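Thursday – Nelu Toma

Sim house, door and reach tasks, continuing from the 117 demos already logged. Wrist camera views saved with each episode. 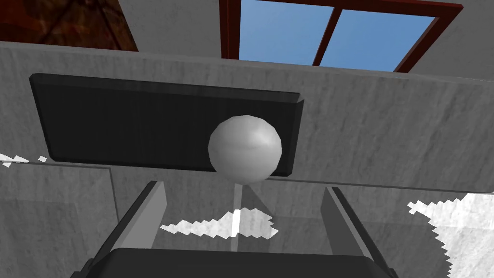

Drevum Robot Learning Group

Target today is 200 door episodes. Start pose randomized on each reset.

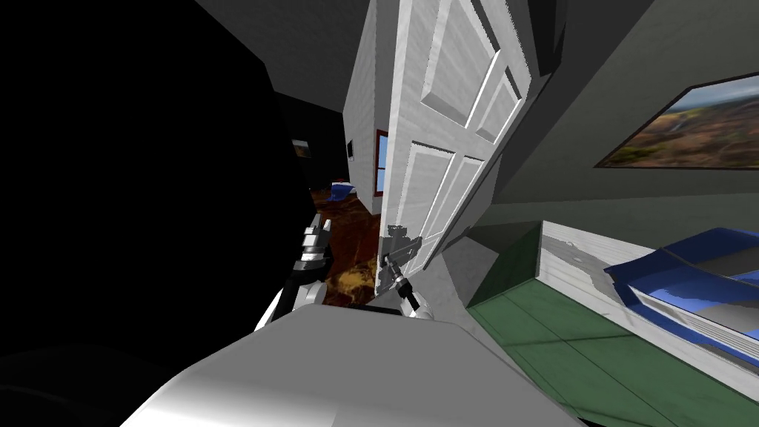
Handle friction stays at Ruxandra's value until the batch is complete.

1. Check wrist view with fingers open.

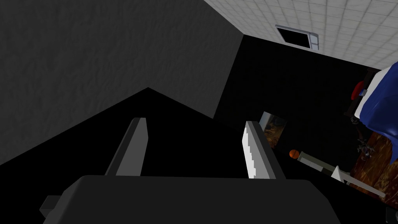
2. Export at 11 – Virgilio needs the files.

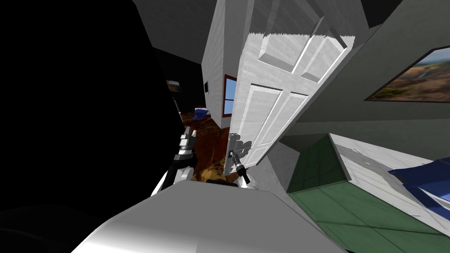

Do failed grasps stay in the set? They stay, tagged, and the trainer skips them.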